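4. Comparison of the finger sets

4.1 Setup and conditions

The experiments in this section were carried out on the two-arm station at our laboratory in Irnen. Both arms are mounted above the same table and are controlled from one computer. The operator teleoperates the arms, and the same three operators took part in all conditions. Before the counted episodes each operator was given two hours of practice with each finger set, because in an earlier study [14] we observed that results of the first hour mostly show the learning of the operator.

We compare two finger sets. The first one, which we call the straight set, was delivered with the grippers by the manufacturer, Darimham. Its fingertips are parallel to the closing direction and meet over a flat contact surface. The second one, the angled set, was designed by us after the first pilot in September. The finger is bent outward and only the last part of it comes close to the table. The idea of this shape is simple: a straight finger must approach the cloth almost vertically, and then the body of the gripper is very near to the table and to the other arm. With the angled finger, the body can stay higher and further outside, and the tip can still slide under a thin layer of fabric.

All other parts of the system were left the same. The closing force was limited in software to the same value for both sets. The cameras were not moved between the conditions, and the calibration was repeated each time the fingers were changed. We would like to note that changing the fingers takes a few minutes only, but the calibration after it takes much longer – this is one reason why we did not alternate the sets within one session.

4.2 Tasks and garments

We used the garment collection of the Charvát benchmark, which we extended by several items bought in local shops. From the full collection we selected T-shirts, towels, and trousers. Skirts and shirts with buttons were left out, as the operators could not complete them reliably with either of the sets, and a comparison of two low values would not say much.

Every episode has the same three phases. In the first phase the garment lies crumpled on the table and the robot has to find two points from which it can be opened. In the second phase both grippers hold the garment and pull it until it is flat. In the third phase the garment is folded two times. In this section we report mainly on the second phase, because here the difference between the finger sets was the largest. The first phase depends strongly on the perception of the operator, and the third one was solved almost equally well in both conditions.

In total we recorded 442 episodes. From these, 101 were removed before the analysis: in most of them a communication error stopped one of the arms, and in the rest the operator had started from a wrong initial state. The decision to remove an episode was made from the log only and without looking at the result.

4.3 Measures

For each episode we note whether stretching was successful. We call it successful if the garment stays between both grippers until the end of the pull and if no fold crosses the whole width of it afterward. Small wrinkles near the gripping points are allowed. We discussed for a long time whether this criterion is too soft. A stricter one, based on the visible area of the garment divided by its known area, was tested as well, but it punishes garments with elastic cloth, whose area is not well defined under tension. We therefore report the softer criterion and give the area ratio in the appendix for the readers who prefer it.

Besides success we also count regrasps, which means each opening and closing of one gripper between the first contact and the end of the pull. A high number of regrasps is not a failure by itself. It is however a good sign that the operator is not satisfied with the grip, and it costs time.

The distance between the grippers and the force estimated from the motor currents are logged during the whole episode. The force estimate is noisy and we use it only to detect slip, which appears as a sudden drop.

4.4 Results for stretching

For towels we found no clear difference. A towel has straight edges and four corners which are easy to see, and the cloth is thick enough so that even the straight fingers can take it from the table. The number of regrasps was slightly lower for the angled set, but the difference is smaller than the difference between two operators.

For T-shirts the angled set was better in the median, with fewer regrasps and shorter episodes. Most of the advantage comes from the sleeves. With the straight fingers the operators often took both layers of the sleeve when they wanted only one, or they took one when they wanted both. With the angled tip, the operator can see the contact point in the camera view, and it is easier to decide how deep the finger should go.

For trousers the difference was the largest. Trousers are long compared with the reach of the arms, and both ends have to be held near the border of the workspace. In this configuration the straight fingers require a wrist position close to the joint limit, and the operators reported that the arm "does not want to go there". Many failed episodes with this set show the same pattern: the first grip at the waist is good, the second grip at the hems is taken too far inside, and the legs are folded under themselves when the pull starts. With the angled set the second grip could be placed at the hem itself. Figure 6 shows a pair of trousers held in this manner, with one gripper at each end.

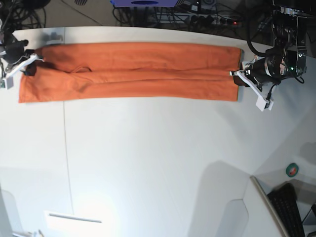

Figure 6. Trousers between the two grippers on the table. The legs lie side by side along their length.

The tension in the cloth is not the same along the whole garment. At the hems the force is spread over a straight edge and both layers are pulled nearly equally. At the waist the cloth is gathered at the crotch and the seat, and the force goes through a small region. For this reason we decided to apply the same pulling distance from both sides and not to keep one gripper fixed, as was done in [9]. When only the hem side moved, slip at the waist was detected more frequently with both finger sets.

A second observation concerns the contact with the table. We had expected that lifting the garment a little before the pull would reduce the friction and give a flatter result. For towels this is true. For trousers it was the opposite in many episodes, as the middle part hangs down when it is lifted, and when it is put back the lower leg moves away from the upper one. Operators who kept the fingertips on the table during the whole pull had better results. This is possible with the angled fingers but not comfortable with the straight ones, where the gripper body has too little free space.

4.5 Wear and contact surface

The angled fingers were printed in our workshop, and they are less stiff than the original ones. After 2,000 closing cycles on a separate test bench we measured a small permanent deformation at the tip, still inside the tolerance of our calibration. We did not observe broken fingers during the recording. Still, the result should not be taken as a statement about long use – for this a much longer test is needed, and the partner site in Astham has started one with a different printing material.

We also tried a thin rubber layer on the contact surface. It reduces slip, but it makes it harder to slide under the fabric, since the tip pushes the cloth in front of it. In the end we kept the plain surface for all the episodes reported here.

4.6 Limitations

The comparison has several weak points. The operators knew which finger set was mounted, and it was not possible to hide this from them. The angled set was designed by the same group which evaluated it. The order of the conditions was changed between operators, but with three persons this cannot remove the effect of learning completely. Finally, all garments were clean and dry, and we cannot say how the tips behave on damp laundry, where we expect the layers to stick to each other.

The recorded episodes of both conditions are used in Section 5 to train the stretching policy. There we keep the finger set as a separate label, so that the policy can be trained on one set and tested on the other.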